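Section 2. Before You Buy: Planning and Budgeting for a Two-Arm Bench

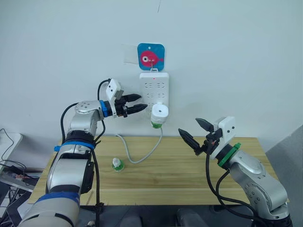

I wrote this section after I'd already spent the money, so take it as a list of what I'd do in order if I started over tomorrow. The arms are the part everybody wants to talk about, and they're the easy part. You pick a pair, you get a quote, you faint a little, you sign. It's everything around them that eats the budget a bit at a time. Look at the power strip hanging on a sticky hook with a cartoon fish on it - the hook costs next to nothing, and I still didn't have a line for it in my first spreadsheet, or for the strip, or for the table. So this section goes through all of it, big stuff and small stuff, before you get to unboxing in Section 3.

What you need before you start

- A tape measure
- A rough floor plan (pencil is fine)
- A spreadsheet, or the planning sheet at the back of the Hidwood binder
- Somebody from your building who knows which outlets share a breaker
- An hour without your phone

2.1 Decide what the bench is for

1. Write down the first job you want the arms to do. One job, one sentence. Mine was "pick up small household items and put them somewhere else."

2. Write down the heaviest thing they'll have to lift and the widest thing they'll have to grip. Get the real objects out and weigh and measure them. Don't go from memory, I was way off.

3. Now decide if you need two arms. I love having two, and I'd buy two again, but plenty of jobs can be done with one arm and a decent fixture. If your one sentence doesn't have any holding-while-doing-something-else in it, price a single arm first and see how you feel.

Note: The Hidwood quote form asks for a "primary task." Paste your sentence in there word for word. My first quote came back with the wrong grippers on it, and I'm pretty sure it was my own vague answer that did it.

2.2 Measure the space

1. Mark the table footprint on the floor with masking tape.

2. Mark where each arm base will sit. We bring ours in from the two front corners, aimed toward the middle, so both grippers can get to the same patch of table and to the wall behind it.

3. Swing a broom handle around each base mark at the full reach listed on your spec sheet. Anything the broom hits, the arm can hit. Move it or give it up.

4. Leave a walkway behind the bases. You'll be back there with a screwdriver a lot more than you think.

5. Check what the wall is like. If the job involves reaching up to anything mounted on it, you want it flat and plain, with nothing fragile nearby.

CAUTION: Don't plan a bench where the only way to the emergency stop is through the area the arms can reach. Tape a mark on the floor plan for the stop button before you place anything else, and don't let it drift as the plan changes.

2.3 Plan the power

1. List everything that plugs in: both arm controllers, the computer, the monitor, the cameras if they have their own supply, lights, network switch.

2. Add up the draw from the labels. Take the number on the label even when you suspect it's generous.

3. Have your building person check that total against the circuit. Do this before you order. I had to wait until May to get a second circuit put in, and the crates sat in the hallway the whole time with people resting their coffee on them.

4. Keep the arm controllers off any power strip that's part of the task. If the arms are going to be handling plugs or poking at a strip, that strip is a prop, and it should be one you can switch off without taking down the bench.

CAUTION: A live strip within reach of a metal arm needs a proper sign-off from whoever handles electrical safety where you work. Ask early and get it in writing.

2.4 Budget for the grippers and cameras

Quotes love to say "arm, complete." Read the next line down. On mine, "complete" stopped at the wrist, and the grippers, the camera modules and the mounts were all separate pages.

1. Price one gripper per arm, plus one spare set of fingers. We use the pointed two-finger kind on both sides and I like them for small stuff.

2. Price one camera per wrist. Ours sit just above the grippers and move with them, so you get a close view of whatever each hand is up to.

3. Add the mounting brackets. If you're printing your own, add material and a few failed tries.

4. Ask if the camera cables are included and how long they are. This is the question I wish I'd asked first! A cable that reaches nicely with the arm folded up can come up short when the arm stretches out, and then you're paying for express shipping on a Tuesday.

5. Leave slack in the plan. You want loops at the wrist so nothing pulls tight when it turns. It looks messier than the brochure and that's fine by me.

Note: Buy straps and clamps in a different color for each arm. We have blue on the left and green on the right, and when I'm on the phone with support I can just say "the green one" and everybody's on the same page.

2.5 Budget for the boring stuff

Here's my own list for the small things, as it stood after the first round of setup. Prices change, so I've left them off - just make a line for each.

Table, wood top, 1
Side desk for the computer, 1
Cable ties, 125
Hook-and-loop straps, 13
Adhesive wall hooks, 5
Power strips, 2
Small plastic bottles, odds and ends for handling practice
Floor tape, masking tape, more masking tape
Labels and a marker that doesn't rub off

Buy the table first if you can. A plain wooden one has worked great for me, and when it picks up marks I don't lose any sleep over it. Whatever you get, lean on it hard in the store. If it rocks when you lean on it, it'll rock when two arms are moving, and you'll spend your afternoons blaming the software.

2.6 Compare quotes

1. Get at least two. I had one from Bromusau and one from Tetham, and they were laid out so differently that I retyped both into the same sheet before I could tell which was cheaper.

2. Check these lines on each one:
- Shipping, and does it include getting crates past the front door
- Training, and is it in person or a video
- Warranty on the gripper separately from the arm
- Software license, one-time or yearly
- Lead time on spare parts

3. Ask for the price of one replacement wrist cable. It's a small part, but it tells you a lot about how the rest of your ownership is going to go.

4. Don't sign for the optional base cabinets yet. Run on a plain stand for a while and find out where you want your drawers.

CAUTION: Yearly licenses usually don't show in the total at the bottom. Go find them and write them in yourself.

2.7 Ok sheet

The last page of the binder is the Ok sheet. It goes in your folder with the quotes, and Section 3 assumes it's filled in. Check off each line:

[ ] One-sentence job written down
[ ] Floor taped, broom test done
[ ] Stop button location marked
[ ] Circuit checked
[ ] Grippers, cameras and mounts priced separately
[ ] Cable lengths confirmed with arms at full reach
[ ] Small items list priced
[ ] Two quotes in one spreadsheet
[ ] Yearly costs written in

If you've got a blank box, stay in this section until it's filled. Keep a little money back too, for whatever your version of the fish hook is going to be.

Next: Section 3, Receiving and Unboxing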